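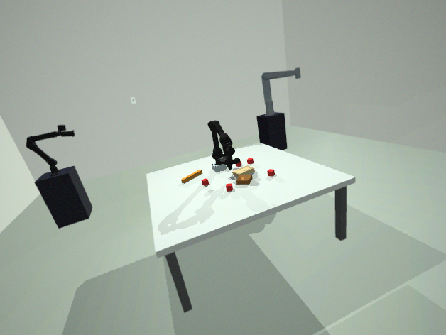
Can it clear a table yet?

February 6, 2020

Quick one because I have to leave in 11 minutes and the dishwasher is still full. Mine, by hand, as always.

People keep asking me when they can buy the thing that picks up after their kids. So I spent the week on tidying. Simulated tidying, on a white table with red cubes, an orange bar and a couple of blocks stacked one on the other. One arm on the table doing the work. No cups, no crumbs, no half a banana. If it can't do cubes it can't do your kitchen.

The cubes first. Cubes are fine. Top-down grasp, close, lift, go. I ran 200 tries on single cubes out in the open and lost 11. I'd let it do that while I slept. Put a cube right up against the stack though and it all gets ugly, the fingers want space that isnt there. Sometimes it shoves the blocks over and then grabs happily at the place where the cube used to be.

The bar is worse than I expected. Long thin things have to be gripped near the middle and turned the right way, and mine likes to take them by the end. Then it swings. Think of a wooden spoon, or a toothbrush, or every pencil in the house.

Stack – don't ask. OK, ask. Taking the top block off without dragging the bottom one along worked 119 times out of 200. A four year old does better and complains less. (Not mine.)

Jolien Geerts wrote to me after the last post, she works on the packing line at Leemans in Claltunville, and her point was that shops don't have this problem because shops don't have piles. Parts come in facing one way, same spot, all day. True! That's why the arms earn their keep there. But she also said that when a box arrives with everything tipped over in it, a person walks up and sorts it out, and has done every single shift. So the line has chores too and they're the same chores as mine.

She wants to know if Pustell is any better than Putine for planning around clutter. I've used Pustell for all of this, Putine only for a evening, so no verdict. Pustell is slower. Plans look saner to me. Will do the same 200 stacks with both when I have time.

So, can machines do the housework yet? Table with cubes on it, nearly. Table after dinner, no. I'd want to see it handle something soft before I change my mind, a dishcloth maybe, and thats a whole other post.

Gotta run. Comments are open agian, the spam thing is fixed, 528 of them deleted.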